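Folding Trousers on the Bed: Your Questions

Reading time: 6 minutes

Last updated: Saturday, June 30, 2007

These are the questions that come in most often about our laundry pages, and trousers lead by a long way. I have tried the usual advice on my own washing before repeating any of it. A fair amount of it I wouldn't repeat to anyone.

Do I need a folding board?

No. I bought the Somness board in March and gave it a month. It is a decent enough thing for shirts if you like every shirt the same width. For trousers it is too short, so you end up folding the legs first to make them fit on the board that is meant to be folding them for you. The leaflet promised I would "reclaim my Sundays". I have never spent a Sunday folding trousers and I doubt you have either.

So what should I fold on?

A bed. It is at a tolerable height, it is bigger than any table most of us own, and it is already there. Tables are better for anything you want a hard crease in, and if you have a large clear one, use it. Mine usually has post on it.

Does it matter if the bed isn't made?

Less than people say. Gertraud Imhof wrote in to tell me that folding on a rumpled sheet puts the rumples into the clothes. I laid the same pair of cotton trousers on a smooth sheet and then on a messy one, folded them the same way, and couldn't tell which was which the next morning. Pull the bottom sheet roughly flat under where you're working and leave the rest. Take the duvet off, though. Soft black trousers on a thick duvet sink in and you lose the edges.

Which way round should the trousers go?

Sideways across the bed, waistband to one side, legs to the other. Most instructions have you lay them pointing up the bed towards the pillows, and then you're leaning over the mattress to reach the waist. Going across, everything is within arm's length from the foot. If you're left-handed you may want the waistband on your right. Try it both ways and keep whichever annoys you less.

Mine have a gathered waist. Every guide shows a flat one. What do I do?

You stop trying to make it look like the guide. A gathered or elasticated waist is going to bunch, and pressing it down with your palm only works until you lift your palm. Line up the side seams, let the ruffle sit how it wants, and take your straight lines from the legs. The waist goes on the inside of the last fold, where it won't show.

Flurina Marti swears by a clothes peg at each side of the waistband while she folds. I tried it. It does hold the thing still, and it also leaves two little bite marks in thin fabric. I'd skip it for anything soft.

The legs never end up level.

They rarely do when you first lay them down. One goes off at an angle and the other stays straight, and the temptation is to tug the stray one by the hem. Pull from the hem and you twist the whole leg. Slide a hand under at the knee and move it from there, then smooth from the crotch seam outwards. After that, fold one leg on top of the other, seam to seam.

If the hems still don't meet, check whether the trousers were ever the same length on both sides. I have a pair from Ciltham that are out by a finger's width and no folding method in the world will help them.

Should buttons and fasteners be done up first?

Do up the one at the top. The rest is up to you. I've read that open buttons "stress the fabric" in a drawer, and I have never seen any evidence of it beyond people telling each other so. What I have seen is a metal button catching on a knitted jumper, so I fold with any metal facing inwards.

Thirds or quarters?

Quarters for a shelf, thirds if you want them standing up in a drawer. Beat Aigner rolls everything and has sent me a great many words on the subject. Rolling is fine for a suitcase. In a drawer I find the rolls come undone as soon as I take one out, and I'm back where I started.

Black trousers show every bit of fluff. Is the bed making it worse?

Possibly. A pale sheet that has just been through the wash with towels will shed onto anything black. A sticky roller over the trousers once they're laid out flat takes less than a minute. I was sent a reusable brush by Mösli, price on the box 66 francs, and it moved the fluff from one leg to the other. A damp hand did better.

Will folding get the wrinkles out?

It won't. I keep seeing this claimed and I can't work out who believes it. Folding while the cloth is still slightly warm from the dryer or the line may stop new creases setting, but lengthwise wrinkles that came out of the machine will still be there. Iron them or wear them. In soft fabric they mostly drop out by lunchtime anyway.

Can I hang them and forget all this?

Of course, if you have the rail space. Rosalie Trummer hangs every pair she owns and reckons she has saved years. Heavy ones do well on a hanger. Gathered-waist trousers in soft fabric slide off mine and end up on the wardrobe floor, which is why I went back to folding.

How many pairs should I own?

I'm not going near that one. We had 222 replies the last time it came up, and they were not kind to each other.

Is the Nurkum method worth the money?

The booklet is a set of diagrams for folding a garment into a small packet. The diagrams are clear. The packets look very neat until you put one on, at which point you have a grid of creases down both legs. Gleice Arruda lent me her copy and hasn't asked for it back.

Do I have to do it straight after the wash?

You'll get a better result, yes. I leave mine in the basket overnight more often than I should and the difference is smaller than the laundry pages (including ours, once) have made out.

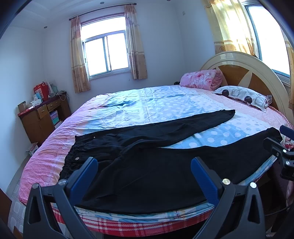 Black trousers laid across the bed, gathered waist to the left, legs still to be brought together.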